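Ticket 538: Returns sync stops after first garment in a multi-item order
Status: Closed
Opened by: Khanyisile Makhubela, Adton
Assigned to: Lesego Khumalo
Date: 18/03/2021

Problem
Returns entered in Getevel do not post to stock when the order holds more than one garment. The first line posts. The remaining lines stay at "Pending" and the refund is held. Outerwear orders are the worst affected. 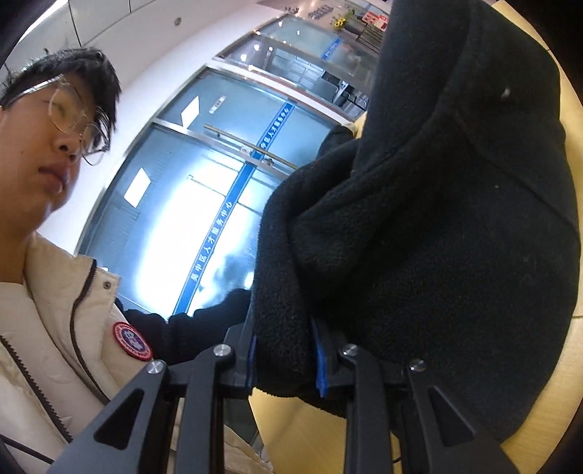
Black fleece garment, cream-beige puffer jacket.

Log
KM: Restarted the sync service. No change. Single-item returns post normally.
LK: Reproduced on the test account with a two-line order. The job exits with a timeout after 30 seconds. No error is written to the main log — only to the worker log, at debug level.
LK: Raised the timeout. The job now runs longer and exits at the same line. Put the setting back.
PM: Checked the item table. Dark fleece items imported from the Van Wyk list have a trailing space in the color code.

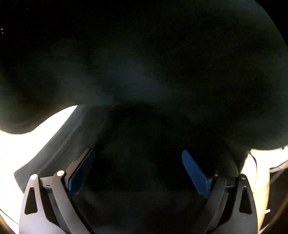
The space is dropped on export but kept in the lookup key, so the second line never finds its match and the worker waits for a lock that is not released. Trimmed the codes on test and both lines posted.
KM: Please apply to live after close of business.
LK: Applied. Queue cleared in nearly two hours. Import script now trims all code fields.

Open item: debug-level timeouts should be raised to warning. Moved to a separate ticket, owner Petronella Modise.

Shares: 2 Comments: 2

Related tickets
Getevel label printer skips every other page
Refund held after partial return
Van Wyk import: duplicate size codes
Bonomance login loop after password reset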